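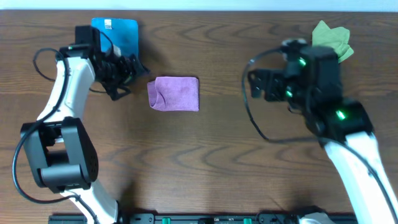
Trotis Cloths is a small collection of notes and photos on folding household cleaning cloths by hand size, fabric and starting condition. It covers the plain cloths people keep under a sink or in a kitchen drawer. The cloths are never laid out in a neat stack to start with. They go down on a brown wooden tabletop in whatever state they came out of the basket, so one may be nearly flat, like the purple cloth with only its left end flipped over on itself, while another is as crumpled as the green one. Both count as valid starting states, and both appear often in the collection.

Version 2
Maintainer: Bohumila Malý
Last updated: May

What is in the collection

photos/ — still photos of cloths on a table
notes/ — one plain text file per photo
fabric.csv — the list of cloths, with color, fabric type and wash history
rules.txt — the folding rules, repeated in short form at the end of this page

There are 2000 photos in all. Each has a matching note with the same base name. A photo without a note is a mistake and should be reported.

Where the cloths came from

Most were bought in mixed packs from Michalík, a housewares shop. The rest were donated from kitchens in Oldale and had been in use for a while, so they are softer and a little out of square. We kept the out-of-square ones. A folding method that only works on new cloths isn't much use at home.

All cloths were washed before they were added. No fabric softener was used, and they were line dried. Labels were left on where the maker had sewn one in. The blue cloth has a small white one near its edge, and a label like that is handy for telling which way a cloth has been turned.

Words used in the notes

flat: all four corners out and no part of the cloth lying on another part
flap: one end or corner turned over, the rest flat
crumpled: creased or bunched so that the outline is no longer a rectangle
folded: edges matched on purpose, at least once
stacked: one cloth resting on another

If a cloth fits two words, the note uses the messier one. A cloth with a flap and deep creases through the middle is crumpled. Version 1 was loose about this, and older notes sometimes said "flap" for cloths that were plainly crumpled. Those have been gone over again. Tell us if you find one we missed.

Color names are kept simple: blue, green, purple, yellow, white, gray. Light and dark shades share a name. The fabric column in fabric.csv says whether a cloth is terry, microfiber or waffle weave. Go by that column and don't guess from a photo, where a fuzzy cloth and a short-loop terry can look alike.

Known problems

Shadows. Dark patches next to a cloth can be mistaken for a second cloth, mostly with the darker colors. The notes list cloths only.

Wood grain. The table has dark wavy grain, and its lines sometimes run right up to a hem. If you are tracing outlines, check the edge at full size.

Covered corners. Part of a cloth may be out of view. The note describes what can be seen and leaves the rest blank. Please don't fill in hidden corners when you send corrections.

Yellow cloths. There are only 8 in fabric.csv, so they turn up less than the other colors. More are planned.

Folding rules, short form

1. Pull the cloth away from the others before you open it.
2. Find two neighboring corners and lift by those.
3. Lay it down with the long side toward you.
4. Smooth from the middle out.
5. Fold in half, short edge to short edge, then in half again.
6. Turn the label to the inside if there is one.
7. Stack by color, with no more than 10 to a pile.

Waffle weave cloths shrink more in one direction and may not match at the edges. Line up the fold and let the hems fall where they do.

Use and corrections

The photos and notes are free to use for teaching, testing and home projects. Please credit Trotis Cloths. The Brastow list of towel sizes, which earlier versions included, has been taken out and is now kept separately — old links to it will not work.

Send corrections to the maintainer with the photo name, the line as it stands and the line as it should read. One correction per message is easiest to handle.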